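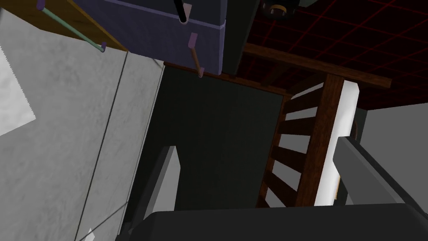

Can you steek a cardigan if you've never cut your knitting before?
Go ahead and do it, as long as the yarn is a sticky wool and you've sewn or crocheted down both sides of the cut line first. A beginner with a good grippy yarn has a much easier time of it than an expert with slippery cotton.

I get asked that question more than any other, usually in a whisper, as if the sweater might overhear. And I love answering it, because steeking is the most fun I've ever had with a pair of scissors! You knit the whole body as one big tube, around and around, with the right side always facing you and the colorwork pattern growing where you can see it. Then you cut the tube open up the front and it's a cardigan.

My first was the Humavlow, a round-yoke pattern with a band of little peaked shapes across the shoulders (mountains, or maybe tents, I've never decided). It's written for a plain woolen-spun yarn, and I knit mine in Nurano, which is rustic and a bit hairy and smells wonderfully of sheep when you block it. The fuzz that makes some people itch is the same fuzz that holds a cut edge together. Stitches don't run sideways very eagerly in any yarn, but in Nurano they hardly budge at all. I've tugged at a cut swatch for the length of a whole podcast and got nothing for my trouble but a few loose hairs on my lap.

So please, swatch in the round and then cut the swatch. Cast on 60 stitches, join, knit a few inches with both colors, and put 5 steek stitches somewhere in there, striped so you can see which column is which. That middle column is where the scissors go. Practice the reinforcement, practice the cut, and be as rough with it afterward as you like. It's a hat's worth of time at most, and by the end your hands will have stopped shaking.

For the reinforcement I'm a crochet person. You work a line of single crochet up one side of the center column, catching half of the center stitch and half of its neighbor, then turn the work around and go up the other side the same way. The two lines lean away from each other and open a little ladder of bars between them, and those bars are what you cut. Use a thinner yarn than the sweater's, in a color you can't possibly miss. I used a screaming yellow on charcoal and I still sneak a look at it inside the button band when I'm wearing the thing.

Machine stitching is sturdier, and if your yarn is superwash or has any silk in it, that's what I'd do. Two rows of short straight stitches on each side, going slowly, with tissue paper under the knitting so the feed dogs don't chew it. Pull the tissue off afterward. It does stiffen the edge somewhat, and on a soft cardigan you'll feel it.

Now the cutting. I did mine on a Wednesday evening at the kitchen table under the brightest lamp I own, with small sharp scissors and a strip of cardboard slid inside the tube. Don't skip the cardboard! It's very easy to snip into the back, and there's no cheerful way to tell someone how to fix that. Cut a few bars, stop, look, cut a few more. The front falls open bit by bit and the knitting just sits there, perfectly calm, while you feel like you've defused something.

After that you pick up for the button band. The Humavlow has you pick up three stitches for every four rows, and mine came out wavy until I went down a needle size. The steek folds to the inside by itself, and you can whipstitch it down or cover it with ribbon. I found a length of grosgrain with a leaf pattern that I'd been saving for years, and the buttons are Eberhard, the plain horn-colored ones with two holes.

A Humavlow in my size eats 700 grams, and I had enough left for mittens. I'm already on to the next one, the Zurkero vest, which has steeks at both armholes and at the V-neck as well. I'm 80 rows in and the scissors are already in the project bag.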